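Ticket: Premiere night live stream drops to black for fan club members
Product: Godent player, members' area
Opened by: Naveen Dixit
Status: Resolved, left open for comments

Naveen Dixit wrote:

Hello, lovely support people, and thank you in advance for reading all of this — I know I go on a bit. I look after the members' area for the Tautahi fan club. For anyone who hasn't had the pleasure, Tautahi is the lead in the Brullport series, and we stream the cast interviews to members before the clips go up anywhere else.

On Tuesday we had the big one, the premiere night interview with the full cast. We had nearly 3,000 people signed in, our best turnout so far, and the chat was just going wild (in a good way!). Then, right as the host asked about the wedding episode, the picture went black for a whole lot of them. The sound kept going. Chat kept going too, so I heard all about it.

What I tried that night:
Refreshed the player page. Picture came back for me, then went again.
Switched from Auto to the lower quality setting. Stayed up fine after that.
Asked members on phones to do the same. Most of them said it helped.
Restarted the encoder during the musical number. No change, and I missed the song.

I'm on the Ondico plan with the members-only add-on. Could you take a look before the next one? The co-star is coming on and I would hate for people to miss it after waiting so long.

Godent Support replied:

Hi Naveen, thanks for such a thorough write-up, and I'm sorry the evening was spoiled for your members. The note about the lower setting staying up is a big help. Could you tell us two things? First, is there a viewer limit set under Stream, then Access, then High Quality? Second, did the black picture start for everyone at once or a few at a time?

Naveen Dixit wrote:

Oh, good question. I went and looked and yes, there is a number in that box, and it says 1,000. I have no memory of putting it there, though it may well have come over from our old setup when we were a much smaller club and 50 people was a party. As for the timing, it came on in waves. Members who joined early were fine the whole way through and were very nice about describing the dresses to the rest of us.

Godent Support replied:

That matches what we see in the log. Once the high quality limit is reached, the player should step new viewers down to the next setting. On Auto it kept asking for the high quality picture and getting nothing back, while the audio came through on its own track. Please clear the number from the box, save, and then sign out and back in so the change is picked up. We've also moved your account to player version 4, where Auto steps down properly.

Naveen Dixit wrote:

Done, and I ran a test stream last night with a few patient members, some on phones and some on TVs. We replayed the red carpet arrivals and then the whole cast interview, and everybody had a picture from start to finish. I kept it on Auto throughout. Thank you so much — I'll leave this open until the co-star's interview if that's all right with you, and I'll write back either way.

Attachment added by Naveen Dixit

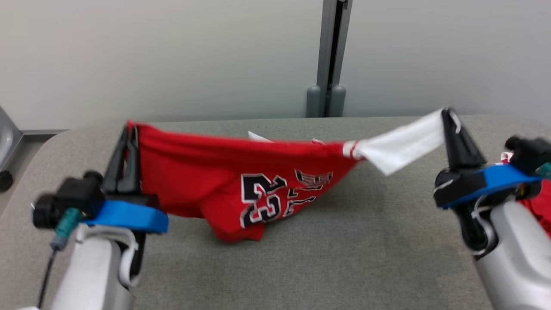 Red jersey with black numerals, held out over the gray tabletop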